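Grip loss at the Hotcombe cell: what we know, and what the supplier says

The Pikia gripper at Hotcombe opened by itself again in March, this time with a 475-gram part in it and the arm still moving. The part landed on the floor and the arm finished its path as if it were still holding something. That makes 9 drops since the unit was fitted. Vovach, who sold it to us, have called each of the earlier ones "an isolated event."

Their current theory is a loose connector at the wrist. Maybe. We reseated it twice last fall and the drops carried on. Their theory before that was a bad payload setting, and before that it was us.

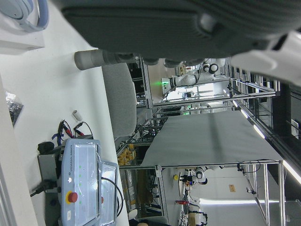 What bothers me more than the drops is the stop procedure. The Bepari manual tells the operator to hit the stop "without delay" when grip is lost, as if that settled the matter. On a Universal Robots pendant the red button in its yellow collar is hard to miss, even with a plastic cover over the rest of the thing, but you have to be within reach of it. Loading at Hotcombe is done from the far side of the fixture. We paced it out, and an operator standing there needs some 2 seconds to get a hand on the button. By then the arm is well into its next move.

Vovach's answer is a firmware update that checks finger position every 550 milliseconds. I asked what the arm does when the check fails and was told it "raises a warning." A warning on a screen does not stop an arm. Until the grip signal is wired into the safety stop, I don't see what has changed – apart from the version number.

For now the cell runs at reduced speed, with a second stop button on the loading side. If your site has the same gripper, please go back through your logs for drops that were put down to operator error, and send us what you find. We had three of those ourselves.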